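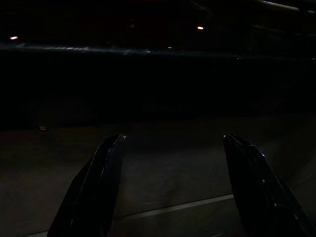
Şengül Yaman told us that dishes go into the sink when the counter is full, and that the counter is full because things that belong to other jobs are kept there. She asked us to look at the two surfaces together. Earlier drafts of this section treated them apart, and we have changed the order of the discussion to follow her remark.

4.2 The sink and the counter beside it

The Burnby survey covered 20 households and produced 148 short entries on where kitchen items are put down between uses. Most entries name the sink or the counter next to it. Few name a shelf or a cabinet, even in kitchens with plenty of closed storage. People spoke of cabinets as places for clean things that would not be needed soon.

The sink was described in two ways. For some it is a work area, to be kept clear. For others it is a holding area, and bowls, cloths and dishes share it until someone has time. Figure 4 gives a case of shared use: a pink cloth lies over a metal bowl in a square stainless steel sink, with a filter fitted at the top of the faucet. We coded such cases as "mixed," without judging whether the cloth was there for cleaning or had been left.
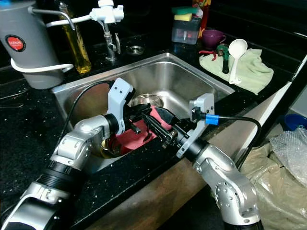 Figure 4. Cloth and metal bowl in the same basin, coded as mixed use.

Mixed use matters for the order of work. A cloth kept in the basin has to be moved before the basin can be filled, and people who kept one there often said they rinsed items one at a time under the faucet. Those who hung the cloth elsewhere were more likely to fill the sink and wash in batches. The entries do not tell us which habit came first.

The counter is harder to code. In the Drastunley kitchens we met the same problem on nearly every visit - cooking, eating and storage overlap within an arm's reach. A covered pot can stand near a plate with food remnants on it, with a crumpled cloth next to the plate and a plastic basket close by. We gave each item its own code and then a second code for its nearest neighbor.

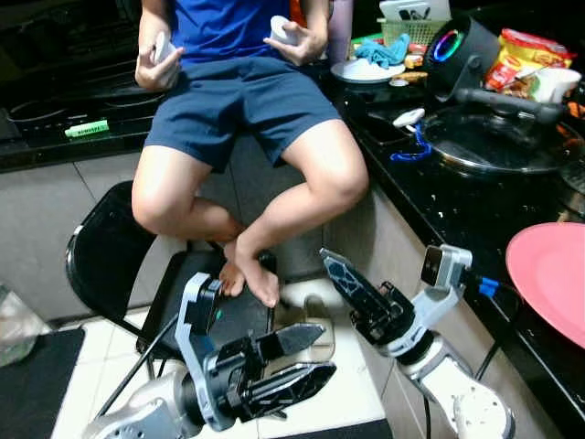 Neighbor codes turned out to be the more useful of the two. Plates with food left on them were most often recorded beside a cloth or a cup, and seldom beside other plates. Ottilie Frei, who checked the coding, disagreed with us on 7 entries, all of them concerning baskets. We had entered these as storage. She read them as temporary, and after a second look at the interview notes we accepted her reading for all but one. The revised codes are used in Section 4.3.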